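About us

Closville Surgical Skills Center. Training, bench practice and open days for surgeons, residents, scrub staff and anyone who keeps robots running.

We started with one console, a borrowed sink and 10 trainees a year. Now it's 132 a year, three rooms on the ground floor of the old Etmont building, and a waiting list we're not proud of. Sorry if you're on it. Write again, it helps.

What we do, short version. Robotic suturing, mostly. Instrument handling, needle driving, knots, more knots. We don't treat patients here and we don't sell equipment. Hospitals send people to us, we send them back with steadier hands.

Who we are. Purificación Collado runs the center and teaches the Monday group. Esko Seppälä looks after the consoles, the arms, the cables and the coffee machine, in that order. Rocío Rivas does the bench teaching. Nuria Mateos answers the phone and the mail, so be nice, she also makes the schedule.

The open day

Once a year, in April, doors open to everybody. Students, nurses, school groups, engineers from Wikström down the road, somebody's grandmother last time (great questions, stayed till closing). 40 places per session, morning and afternoon. The demo is tissue work on the bench with the robot, a real closure with real thread, done at the speed we teach it. Slow. People always ask if we can go faster. No.

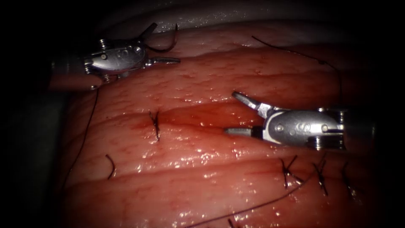
Rocío talks all the way through, which not every surgeon likes to do. She does interrupted stitches for visitors because each one is its own little job: needle in, needle out, tie, cut, move along. If you miss one you can catch the next. Running sutures come later in the course and we leave them out of the open day, too much thread to follow from the back row.

Questions we get every year, so might as well put them here.

Does the robot do it by itself? Not in our demo. Somebody sits at the console and steers the instruments. Esko gives a ten minute talk on automation afterward, what's being tried in research and what is still a long way off. He's a bit of a skeptic. Bring arguments.

Can I try? Yes, on the practice console, foam pads and big needles. Sign up at the desk when you come in, not after the talk, the list is full by then.

Is it gross? Depends on you. It's tissue, it's shiny, it's up close on a large screen. Chairs by the door for anyone who wants one, no one will say anything.

What's the hard part? Thread. Everybody expects the needle to be the trouble, and then the slack gets wrapped around something and there goes your afternoon. We spend the whole first week on keeping track of it. Where is the needle, where is the tail, which strand is tight and wich one is loose. Purificación makes people say it out loud before they move.

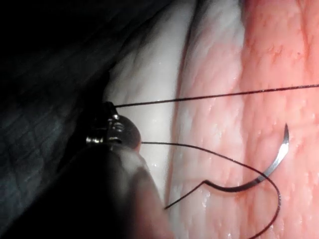 Closville Surgical Skills Center | Bench Robotics Team

The team behind the demos. Rocío leads, Esko on hardware, Purificación Ibarra on the training program and on getting visitors in and out of their gowns. Three people, plus whichever residents we can talk into it.

Close-up views go on the wall screen so the back row gets the same look as the front. A curved needle lying on pink tissue is a very small thing in real life. On the wall it's the size of a canoe. Visitors like that part. Residents less so, every shake in the hand shows up too.

Funding, because people ask: course fees, plus a yearly grant from the Flosetti Foundation that covers practice materials and the open day. We went through 1100 packs of suture last year. Most of it ended up as knots in a bin, as it should.

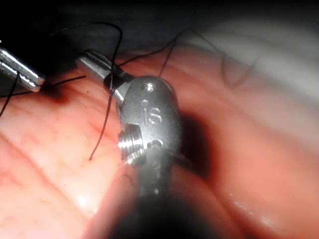 Closville, April

Open day went fine. Both sessions full, afternoon started late becuase of the parking. Sorry to the group who waited outside, we've asked for the second gate to be opened next time.

Most popular question at the screen was about the wrist, the metal joint near the end of the instrument. How it bends, what pulls it, how you clean it. Esko had a spare one and passed it round the tables. It came back. Thanks everyone.

Things we'll change. Microphone for Rocío. A shorter intro from us, longer time on the practice console. Name tags that stick. Handouts with bigger print, two people asked and they were right.

Coming to see us

Group visits outside the open day are possible on Monday afternoons, max 10 people, write to Nuria first. Tell her who's coming and what they want to see. Ground floor, Etmont building, side entrance, ring twice. Lockers for bags. No food in the bench room please, there's a table in the hall.

Course dates are on the courses page, or will be once we finish updating it.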